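Pré-amplificador de transcrição Villca T2

Referência: VLC-T2
Fabricante: Drimel
Categoria: Equipamento para arquivos sonoros / Pré-amplificação de fono
Disponibilidade: por encomenda

O Villca T2 é um pré-amplificador de fono para a transferência de discos de 78 rotações, discos de acetato e gravações elétricas e acústicas anteriores à normalização RIAA. Destina-se a arquivos, fonotecas, departamentos de etnomusicologia e editoras de reedição histórica. Não inclui entrada para bobina móvel de baixa saída nem saída para auscultadores.

Equalização

As frequências de transição de graves e a atenuação de agudos são selecionadas em comutadores independentes, por posições fixas. A posição plana desativa ambas as redes e destina-se às gravações acústicas e às transferências em que a equalização é aplicada posteriormente no domínio digital. O circuito é passivo entre andares, com condensadores de poliestireno e resistências de filme metálico emparelhadas. Cada unidade é fornecida com a folha de medição das curvas obtidas em bancada.

A comutação entre posições é silenciada por relé. Recomenda-se, ainda assim, baixar o nível de saída antes de alterar a curva durante a monitorização em altifalantes.

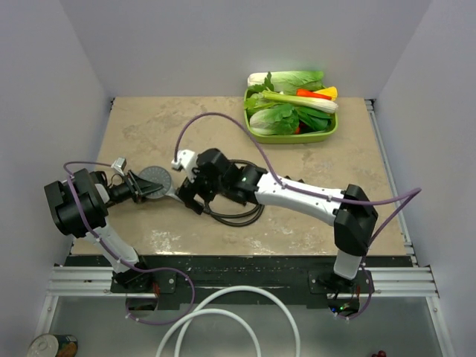
O filtro passa-altos tem inclinação de 12 dB por oitava e frequência de corte selecionável entre 30 Hz e 80 Hz. A posição de 30 Hz é suficiente para a maioria dos discos prensados em goma-laca com empeno moderado; a de 80 Hz reserva-se a gravações acústicas em que o conteúdo abaixo dessa frequência é apenas ruído mecânico. O filtro pode ser retirado do percurso do sinal. O ganho é ajustado num comando contínuo com graduação radial fina junto ao bordo, e a leitura deve ser anotada na ficha de transferência de cada face. O comando tem travão de fricção para evitar deslocações acidentais.

Soma e seleção de canais

A cabeça estéreo lê as duas paredes do sulco em separado. O T2 permite encaminhar para a saída a parede esquerda, a parede direita, a soma lateral ou a diferença vertical. A leitura vertical é necessária em cilindros e em discos de gravação em profundidade, frequentes nos catálogos de música tradicional das primeiras décadas do século XX. O ajuste de equilíbrio atua antes do somador, de modo a compensar o desgaste desigual das paredes.

Para arquivo, aconselha-se a transferência das duas paredes sem soma, em ficheiro estéreo, com a soma realizada apenas na cópia de consulta.

Características técnicas

Entradas: 2, íman móvel, RCA
Saídas: 2, simétricas, XLR
Impedância de entrada: 47 kΩ, capacitância selecionável
Filtro passa-altos: 30 Hz / 80 Hz / desligado
Alimentação: externa, linear, com cabo blindado
Montagem: bastidor de 19 polegadas, 1 U
Acabamento: painel em alumínio anodizado

Conteúdo da embalagem

Unidade principal, fonte de alimentação, cabo de ligação, folha de medição individual, manual em português e inglês, tabela de curvas por editora e período. A tabela foi compilada por Alcides Montoya e indica, para cada entrada, se o valor provém de documentação da época ou de estimativa auditiva.

Acessórios compatíveis

Suporte de bastidor ventilado Hevham R1
Cabo de braço de baixa capacitância Hevham C4
Conjunto de agulhas truncadas Drimel para sulco largo

Garantia e assistência

Garantia de dois anos para peças e mão de obra. A recalibração é feita nas instalações da Dratedska e inclui a emissão de nova folha de medição. As unidades enviadas para assistência devem seguir acompanhadas da respetiva fonte de alimentação.

Ficha atualizada em 14 de novembro de 2024.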